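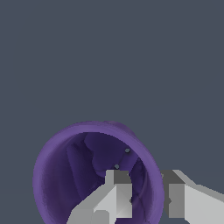

Render: Gostent studio files

Workshop Notes / Works on Paper

6 min read

July, bench 2

Started on the Jandley tracing sheets this morning. They came in a flat portfolio with marbled boards, tied with tape, and a dealer's slip tucked in the front that only says "figure studies, various." Zinash Seyoum logged them in before I got here. The owner wants them cleaned, mended where needed, and hinged for sale, and wants a condition line for each one that can go straight into the listing.

The portfolio holds pencil drawings on tracing paper, nearly all of dancers and seated women, with a few sheets of hands and shoes. No signatures on the first group. A couple have a word or two in the lower corner in a different pencil, much harder and grayer than the drawing itself. Marcela thinks these are production notes for a poster or a book jacket. One of them reads "move left," which would fit.

Paper first. It is the natural, overbeaten kind, not an oiled or varnished sheet. A drop of white spirit on a loose crumb from the bottom of the portfolio left nothing behind, and there is no smell. Color has gone to a light tea brown at the edges and stayed paler in the middle, where the sheets lay against each other. Brittle at the corners. It cockles if you so much as breathe on it, so no water anywhere near the drawings, and gloves off, clean dry hands.

Surface cleaning. Tried soft brush, then smoke sponge on the back only. The sponge picked up a fair amount of gray on the first pass and almost none on the second. Left the fronts alone except for the margins. The pencil is soft and sits right on top, and on the seated woman with the fan it shifted when I laid a strip of silicone paper over it and lifted it off again. Made a note on that folder: nothing is to touch the front.

Several sheets have pencil on the back as well, rubbed in broad strokes behind the main lines. That is transfer graphite, where the artist blackened the back so the drawing could be pressed through onto another sheet. I had started to sponge one before I saw it for what it was. Stopped at once, lost a patch smaller than a thumbnail near the left shoulder. Wrote it up in the treatment record and told Obsa. From now on each sheet gets looked at in raking light, both sides, before any sponge comes out.

Tears. The worst is the standing dancer, which has a tear in from the right edge that runs through her skirt and stops just short of the knee. It has two old repairs on the back, one in clear tape and one in what looks like stamp hinge. The clear tape carrier came off dry with a warm spatula, no trouble, but the adhesive has gone right into the paper and left an amber bar. Solvent on tracing paper makes me nervous. Karthik Wanigasekara did a similar set for Gebretsadik a while back and says he took down the residue with a crepe eraser, left the stain, and told the client why. I will do the same here.

Mending tests, on blank offcuts from the portfolio:

Wheat starch paste with thin Japanese tissue. Cockled badly. Flattened some under weight overnight but the halo around the mend is still there.

Methyl cellulose, thick, same tissue. Less cockling, still visible from the front.

Remoistenable tissue made up with isinglass, activated with a damp blotter for a few seconds. Better. Slight pull at one end.

Tissue pre-coated with Klucel G, reactivated with ethanol. Flat, close to invisible on the front, peels off clean if you want it back. The bond is weaker than I would like for a tear that takes any strain.

Going with the Klucel for short edge tears and the isinglass for the skirt. Sosina Fikre has offered to hold the far side while I set it, as the sheet is wider than my light pad and the loose end wants to curl under.

Afternoon

Skirt tear done. The edges had overlapped for so long that they had stretched a little, and they would not meet all along. Closed it from the inner end outward with narrow strips laid across like stitches, then one long piece on top. There is a hairline gap near the edge, visible if you know where to look. I left it. Under blotter and felt with light weights until tomorrow.

Holes. Small one in the middle of the reclining figure, in blank paper below the elbow. Looks like a pin, clean-edged, no loss around it. The owner asked if it should be filled. I would not. It does no harm, and a fill will look darker than the sheet in any light. Suggested wording for the listing: "small pinhole below center, not affecting the drawing." Obsa Negussie wants us to say good condition and stop there. I said a buyer who finds a hole we did not mention will send it back.

Prices are not our business, but the slip for the earlier group was left in the folder and has 1,445 penciled on it with no currency and no hint as to whether it means the lot or one sheet. Put it in an envelope with the dealer's slip and marked both as found.

Mounting. Hinges at the top edge only, two per sheet, Klucel tissue again, onto unbuffered board. Window mounts deep enough that the glazing stays well clear. No acrylic on these unless it is the antistatic kind, or the pencil will end up on the wrong side of it. Lallura can supply the board cut to size, but their smallest order is some 400 sheets, far too many for us. Will ask if Gostent wants to share it.

For the owner's copy of the notes, keep it short: what was done, what was left, no direct sun, keep flat.

To do

Raking light check on the remaining folders, backs first.
Crepe eraser, ours has gone hard.
Ask Marcela Vaněk to read the corner notes under the stereo microscope. The one on the shoe study could be "more" or "move."
Photograph the back of the standing dancer again now that the tape is off.
Return the long felt to Karthik.
Skirt mend out from under weights in the morning, not before ten.

Related notes

Hinging thin papers without show-through
Old tape on drawings: carriers, residues, stains
Raking light setup for bench 2
Gebretsadik tracings, treatment summary
Wording for condition lines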